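PRAMMONT ANNOUNCES THE CORA, A TRAVEL TRIPOD THAT ADMITS IT IS A TRIPOD

New model weighs 822 grams, holds a real camera, and folds without an argument

PRAMMONT, December – Prammont today introduced the Cora, a folding travel tripod for photographers who own a perfectly good tripod and keep leaving it in the closet.

The company knows this customer well, having sold many of them the tripod in the closet. Its previous model, the Yuan, was praised for its stability and carried almost nowhere. Owners wrote in to say they loved it. They also wrote in to ask whether a stack of guidebooks would do the same job.

The Cora weighs 822 grams with the ball head attached, a figure the company mentions because the industry custom is to weigh tripods without one and hope for the best. Fully extended, it stands 140 centimeters tall. Taller photographers will need to bend a little. Prammont considered adding another leg section to spare them and decided that the last section of any tripod is mostly a way of photographing wind.
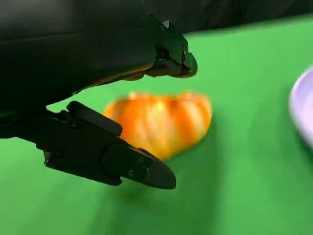 Each leg locks with a twist collar that needs a 90-degree turn, with a firm stop at both ends. Earlier collars could be turned more or less forever, and some customers did so at sunrise, in gloves, while the sunrise went ahead without them.

The ball head, called the Amine, is also sold separately. It has one large knob for the ball and one small knob for panning, and they are on opposite sides. Testers of an early version, which had both knobs together, pointed their cameras at the ground often enough that the layout was changed before production.

The Cora comes with a carry bag, a hex key, and 3 rubber feet, one for each leg. Spare feet are available in the Prammont online store, where they have been the top-selling item for as long as the store has been open. The company is working on a foot that stays on and will have nothing to announce about it this year.

The tripod does not connect to a phone. There is no app, no firmware, and no battery. Prammont has been asked to confirm this several times and is happy to do so again here.

The Cora goes on sale in January in black and in a dark green that looks black indoors. Review units can be requested through the press page at Prammont. Please return them with the feet.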